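Foro Tapete Verde > Billar > Charla general
Tema: ¿Vosotros avisáis al rival cuando hacéis falta y no la ha visto?

tizaazul
3 November 2024

Buenas a todos. Abro hilo porque llevo días dándole vueltas a una cosa de la liguilla y en mi casa ya no me aguantan más con el tema.

Jugamos bola 8 en el Colar, sin árbitro, como casi todos. En la partida decisiva, con la negra y una lisa mía en la mesa, me estiro para un tiro largo y noto que rozo una bola con la manga. Se movió lo que se mueve una bola cuando le soplas, nada. El rival estaba de espaldas pidiendo un café. Lo canté, le di bola en mano y me cerró la partida. ¡Y mi propio compañero de equipo estuvo sin hablarme hasta el aparcamiento!
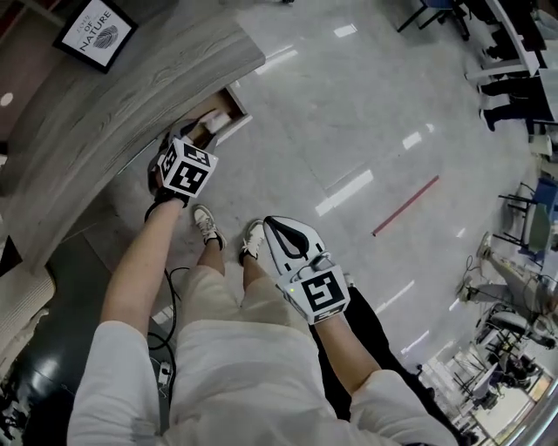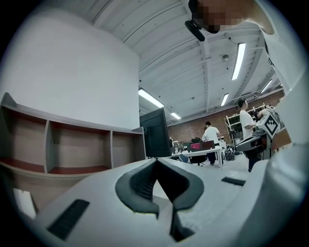 Yo siempre he entendido que en el billar las faltas las canta uno mismo, me lo enseñaron así en 2015 cuando empecé y así sigo. Pero luego preguntas por ahí y la mitad de la gente te mira como si fueras tonto. Total, que quiero saber qué hacéis vosotros, y sobre todo qué hacéis cuando hay puntos en juego, porque en los amistosos todos somos muy señores.

---

retaco_viejo

Hiciste lo que había que hacer y tu compañero te debe una disculpa. No hay más. Si la tocas, la cantas, aunque esté el otro en el baño, en el café o en Cuenca.

Eso sí, te digo una cosa: a jugar en manga corta o remangado. Yo perdí una semifinal por una chaqueta de chándal y desde entonces ni reloj me pongo.

---

Carambola16

Pues yo voy a llevar la contraria. ¿Qué reglamento tenéis en esa liguilla? Porque en muchas ligas de bar se juega a "solo falta la blanca": si mueves otra bola sin querer, el rival decide si se deja donde está o se vuelve a colocar, y se sigue jugando. Si es así, regalaste una bola en mano que no tocaba, y entiendo el cabreo de tu compañero. Una cosa es ser honrado y otra no saberse las normas.

---

tizaazul

Carambola16, ahí me has pillado un poco. El reglamento son dos folios que cuelgan al lado de la máquina de tabaco y de tocar bolas dice literalmente "se aplicará el sentido común". Así que ya me contarás.

---

homa_r

Hola, soy Homa Ranjbar, llevo los cuadrantes de la liga del Jiltitz (no es la misma que la tuya, pero nos hemos cruzado en algún torneo). Nosotros tuvimos exactamente esta bronca y acabamos poniéndolo por escrito: todas las bolas cuentan, toques con lo que toques, salvo que los dos capitanes acuerden otra cosa antes de empezar. Hubo quejas las primeras jornadas y luego ya está, se acabó el tema.

Lo que no puede ser es decidirlo con la partida a medias — ahí siempre gana el que grita más.

---

Carambola16

Si a mí me parece perfecto, Homa, pero todas las bolas cuentan en mesas de bar con dieciséis bolas apretadas y gente pasando por detrás con cubatas... es pedir discusiones. En competición seria con árbitro, vale. En el Choo, donde juego yo, hay una columna a un palmo de la banda y media mesa se juega con el taco corto. A ver quién no roza algo.

---

retaco_viejo

Lo de la columna del Choo es verdad, doy fe, y además esa mesa cae hacia la tronera de abajo a la izquierda. Pero no es excusa, hombre. Para todos es la misma columna.

---

efecto_contrario

Yo lo confieso: en un torneo me callé una. Doble toque a la blanca, clarísimo, de esos que suenan. El otro no dijo nada, yo tampoco, y gané. El premio eran 300 euros entre los 2 de la pareja, que tampoco te saca de pobre, y cada vez que me cruzo con aquel chaval miro para otro lado. Así que tizaazul, duerme tranquilo, lo tuyo se pasa antes.

---

Carambola16

Pero es que un doble toque es otra cosa, eso sí que es trampa en cualquier reglamento. Estáis mezclando. Rozar una bola con la manga sin sacar ventaja no es lo mismo que empujar la blanca.

---

homa_r

En eso te doy la razón, no tiene la misma gravedad. Lo que digo es que la decisión le toca al rival y para decidir tiene que enterarse. Si estaba pidiendo un café, se lo dices igual y que elija él.

---

tizaazul

Pues eso me parece lo más sensato que he leído, la verdad. Lo que hice mal fue darle la blanca directamente sin preguntarle nada. Él la cogió encantado, claro, ¡como para no!

He escrito al grupo de capitanes para proponer que se aclare antes de la jornada de diciembre, que jugamos en casa del Flotport y allí son de discutir hasta el color de la tiza. De momento me han contestado con un pulgar y un sticker de un perro.

---

retaco_viejo

¿Y tu compañero qué?

---

tizaazul

Ya me habla. Pero me ha regalado una camiseta de tirantes.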